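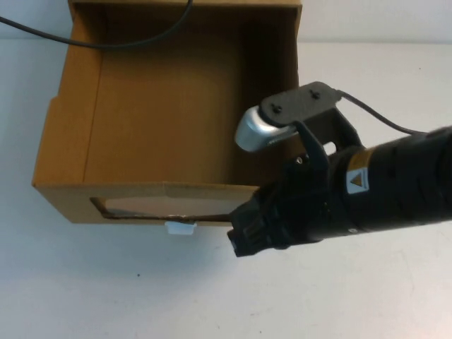
Odair Conceição wrote:
> I think you should all skip Vernasico and start the walk in
> Turnwood instead. It cuts out the road section and you still
> get the whole ridge.

Oh no, Odair, I have to stick up for Vernasico! The road bit is dull, sure, but there's that bakery at the bridge (open by 7 last May, anyway) and the climb out of town is my favorite part of the whole thing. My old map has the top at 1,079 meters and my knees believe it.

If we start in Turnwood we also lose the bus. It's only 5 stops from my place, and parking up there is hopeless after 9.

Could we split? Slow people from Vernasico, everyone else from Turnwood, meet at the spring for lunch. I make it around 103 minutes between the two if you don't stop for photos, and I always stop for photos.

Who's in?

Trosura list, hiking and general chatter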